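Stemanico Harkari Trailer Storage Box 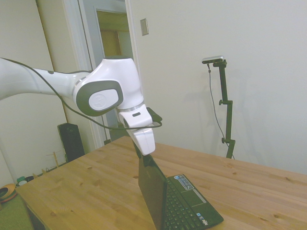 The Harkari is a lockable storage box that mounts on the tongue of a small utility or camping trailer. It holds the gear you want to reach without unloading the bed: straps, wheel chocks, a jack, a stove, a cord set. Before mounting the box, look at how the trailer wiring runs. A cable left hanging in a wide loose curve will get pinched between the box and the tongue. Clip the harness along the frame rail first, then set the box down.

The body is welded aluminum with a powder coat finish in black or gray. The lid opens toward the front of the trailer and stays up on two gas struts. A rubber seal runs the full length of the lid opening. The floor has two drain holes with plugs, one at each end.

Load rating

The box is rated for up to 170 pounds of contents when mounted with all eight bolts. Anything you put in it counts toward your tongue weight, so check the limit on your hitch and tow vehicle before loading it full. Heavy items should go on the floor of the box against the rear wall.

Mounting

The standard kit fits A-frame tongues. For a straight single-tube tongue, order the Joubert bracket set, sold separately. Both kits come with bolts, lock nuts, backing plates and a paper drilling template. You will need a drill, a half-inch wrench and a second person to hold the box level. Retighten the bolts after the first trip.

Check the clearance to your tow vehicle at full turn before drilling. Trailers with a front-mounted spare usually need the spare moved.

Lock and keys

Two compression latches, keyed alike. Two keys are included. Write down the number stamped on the key, as we need it to cut a replacement.

Options

Drikosa divider set: two removable panels that slide into slots in the side walls
Joubert bracket set for single-tube tongues
Rubber floor mat, cut to fit
Spare lid seal

The divider set is $67 when ordered with the box. It can be added later with no drilling.

Shipping

Boxes ship assembled, by freight, to a home or business address. Mounting kits are packed inside the box. Orders placed by noon Monday go out the same week. Gray boxes ordered now will ship in May.

Questions about fit can be sent to Precious Sibiya in parts and orders. Please include the make of your trailer and a measurement from the coupler to the front of the bed.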